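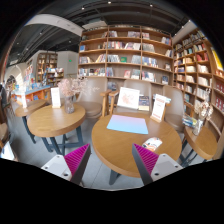 Section 4. Setting out and resetting the reading tables

3 min read

This section covers the round wooden tables and chairs in the seating area of the shop. For the shelving and the till counter, see Sections 2 and 5.

4.1 Before you start

Bring a soft dry cloth, the felt pads from the Custton fittings box and the card file from the office. The tables and chairs can be set by one person. Moving a table to another part of the floor takes 2 people.

Caution: Lift tables by the underside of the top. Do not drag them. The metal legs will mark the grey floor tiles and can catch in the seams.

4.2 Placing the tables and chairs

1. Stand each table with its feet flat on the tiles. If it rocks, turn it a little before adding a pad.
2. Leave at least 93 cm between the edges of neighbouring tables.
3. Place the chairs with their backs in line and their seats towards the table. Chairs with wooden armrests may stand side by side, but the armrests must not rub.
4. Press down on each chair back. Take any chair that moves out of use and report it to Nektarios Michailidis.

Note: The Abdella tables take a top load of up to 68 kg. They are not for sitting on.

4.3 Sign cards

1. Slide the card into the slot of its wooden base until it touches the bottom.
2. Stand one card on each table, towards the back, with the print facing the customer.
3. Replace any card that is bent or faded. Spare cards are kept under code 359 in the card file.

4.4 Dried flowers

1. Stand the glass vase next to the sign card. The sprigs must not cover the print.
2. Spread the stems by hand, holding them low down.
3. Do not add water.

Caution: Dried heads shed if they are brushed. Keep the vase clear of the side where people pull out chairs.

4.5 Resetting during the day

1. Return shop books left on tables or chairs to the trolley. Large picture books go flat on the lower shelf.
2. Do not move customers' belongings. If something has been left behind, take it to the desk and enter it in the lost property book.
3. Wipe the table top, then the rounded edge, with the dry cloth. For sticky marks use Bevel cleaner on the cloth, never straight on the wood.
4. Check that the sign card and vase are back in place.

Section last revised 2020-12-09 by Petronella Magagula. Next check of pads and chair joints: January.

Contact: Sulia Shop Fittings, customer support | © Sulia | Back to top

Related sections
Section 2. Wall shelving and end bays
Section 5. The till counter
Section 7. Looking after wooden tops
Ordering spare felt pads and card bases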